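Lahlou renewed for second season

Trikent has ordered a second season of its crime drama Lahlou, the streamer confirmed on 2024-10-08. Filming starts in August in Tollstead.

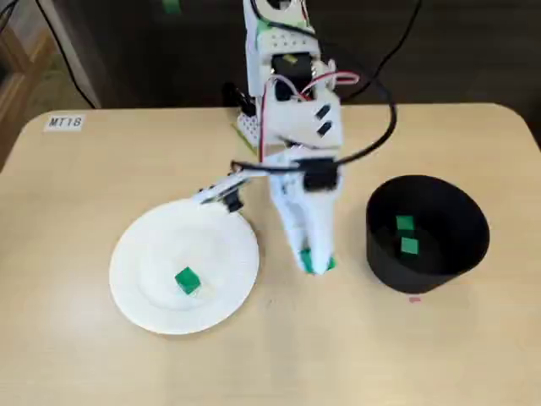
Su-chen Tang returns as Inspector Rultine, and Priit Urbonaitė stays on as showrunner. The new run has 12 episodes, up from eight. Urbonaitė said the scripts for the first two are finished and pick up the night after the ferry fire.

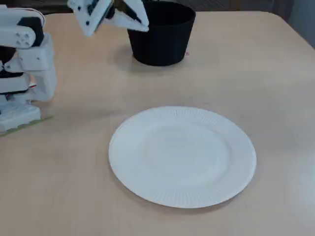 A paper plate and a black pot on a table.

Season one is streaming now. No release date has been set.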